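Filed under: Home life, Grumbling

6 min read

My mother-in-law's kitchen drawer has in it, among other things, the warranty for a toaster that died when I was still at school. I mention this because I used to feel superior about it, and then in March I opened the cupboard under our stairs to look for a hoover bag.

We moved into this house with a van and a half of belongings and a promise, made by me, out loud, that anything still in its box after a year would go. It has been five. The cupboard under the stairs is where the promise lives. You open the door, something slides, you put your knee against it and you close the door again, and for most of the year that counts as storage.

What did it this time was an iron. It came down from the top shelf and landed next to my foot, and it wasn't even our iron. We have an iron. It lives in the bedroom and is used for weddings. This one belonged to Parveen Uddin, who lent it to us when we first arrived and has since moved to Brargate, presumably creased.

So I took everything out. I don't recommend starting this at nine in the evening.

There were six extension leads, all of them the short kind. There was a tent bag containing a different tent. There was a box marked MISC and, inside it, a smaller box marked MISC, in my handwriting both times. There was a bread maker, a Nakajima, which we bought in the same fortnight that everybody bought one and which produced, over its working life, perhaps four loaves with a hole in the bottom the shape of a paddle. I can't throw it away. I've tried. I get as far as the back step and begin to think about pizza dough.

The cables deserve a paragraph, though not a kind one. I own leads for phones I can't remember owning. I own a thing with a round plug at one end and a flat one at the other that I showed to Mitali Bhuiyan at work, and she is good with this sort of thing, and she turned it over a couple of times and asked whether it might be medical. It went back in the bag. You know it went back in the bag.

And then the computers, of which we seem to have been running a small retirement home. One laptop with no hinge. One laptop with a hinge and no letter E. One big grey tower bought in 2000 for what was then a month's rent, holding the only copies of some essays I wouldn't want anyone to read, me included. I kept it for the essays. I have moved it between four flats and a house for the essays.

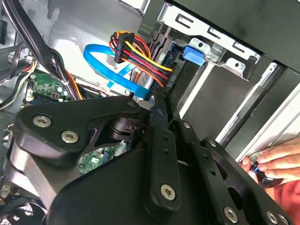
Last changed: March, in the evening, to fix the spelling of "desiccant"

I rang Morfudd Gough, who is the only person I know with an empty cupboard. She has a system. Everything comes out, and each object has to be given a use within the next six weeks or it goes in the car that same night, before you can get fond of it. I said what about sentimental things. She said she had one shelf for those, 35 centimetres wide, and when it was full it was full. I asked what was on it. There was a pause, and she said a trophy for swimming and quite a nice stone.

I can't live like that, but I admire it the way I admire people who run before breakfast. I tried a softer version. Three piles: keep, give away, and a third which I called "think about" and which by half past ten was most of the hall. My husband came down for a glass of water, looked at it, stepped over the tent bag, stepped back over it with his water and said nothing at all. We've been married a long time.

The giving away went better than I expected. Prasanna Rathnayake next door took three of the extension leads and a lamp, and was so pleased with the lamp that I felt a brief and disgraceful urge to ask for it back. Nusrat Matubbar had the travel cot. Her sister's baby is due in the summer and she wanted to know if it was easy to fold. I said yes. I'd like to put on record here that I'm sorry, Nusrat, and that the trick is to pull the middle up before you do the sides, and to be alone in the house.

The bag of desiccant sachets went in the bin. I had been saving them. I couldn't tell you what for – I think I pictured a flood.

The tip was its own outing. Ours has changed its layout again, so the small electricals are now where the garden waste was and the garden waste is up a ramp, and there's a man in a big coat who watches you read the signs. I drove up with a boot full and came back with a boot slightly less full. The laptop without the E is on the landing for now. The bread maker made the round trip in the passenger seat, with its belt on, because otherwise the car beeps.

I wrote to Parveen about the iron. She wrote back to say she'd been wondering where it was, and did we by any chance also have her fish kettle. I said I'd look. There's another cupboard, over the boiler, that I haven't opened since we had the boiler done, and I've got a feeling about it.

The hoover bags were in the kitchen.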